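Speaker notes: Automation at the Kirar packing hall
Defne Gezer, October 7, 2025

Open with the staffing position. The hall employs 40 people across two shifts. No position has been removed under the Wuvbridge program, and this should be stated early.

Next, the change in duties. Line staff formerly placed items by hand for a full shift. They now set out the table, supervise the gripper and record each fault. Training takes seven days, paid at the regular rate.

Pause on the slides before continuing.

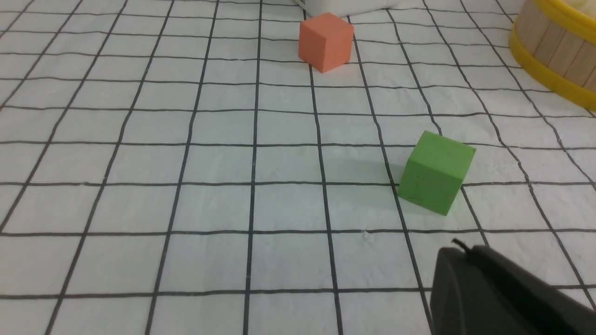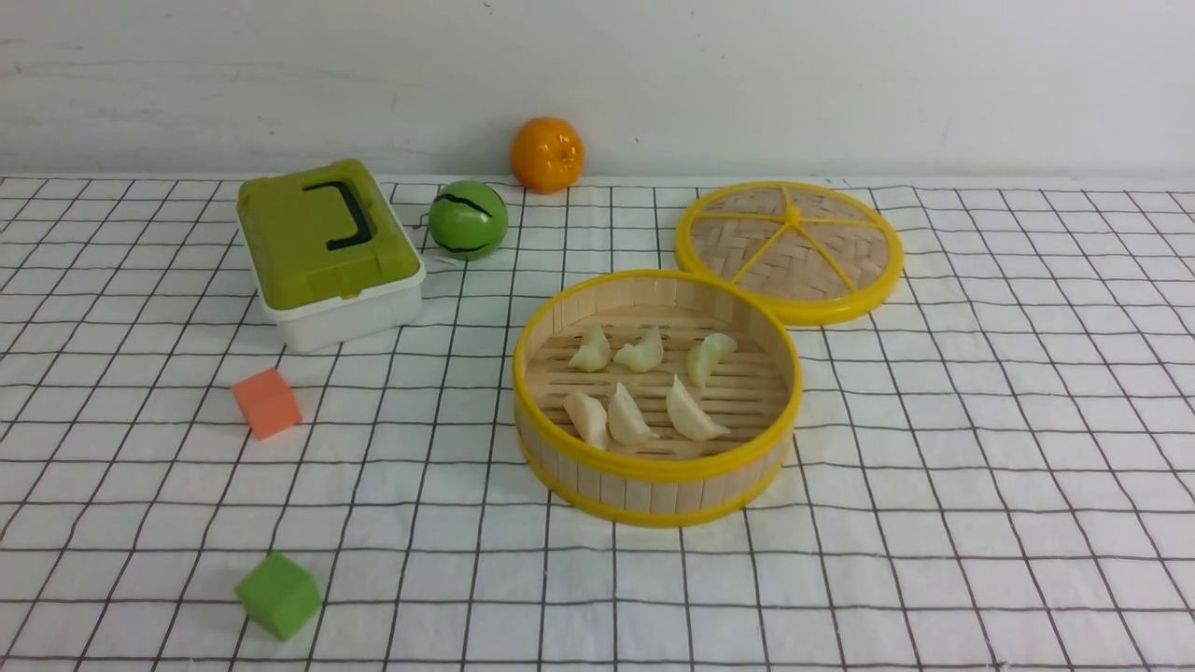

Cubes and the bamboo steamer, on the gridded cloth.
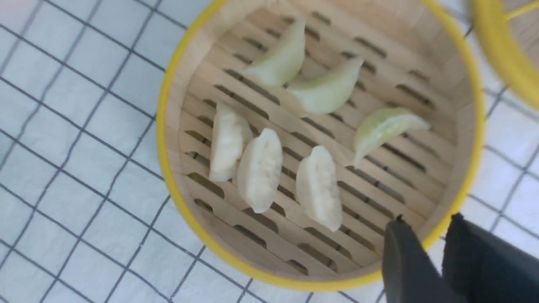 Baysal asked in June whether supervising a machine would be graded and paid as skilled work, and said that standing watch for hours is tiring in its own way. Acknowledge the point. The grading review is still open, and staff will see the draft before it is signed.

Then present the fault log: 793 entries since the program began, all written by line staff. Close with rotation. Watch periods are limited to two hours. Take questions on scheduling first.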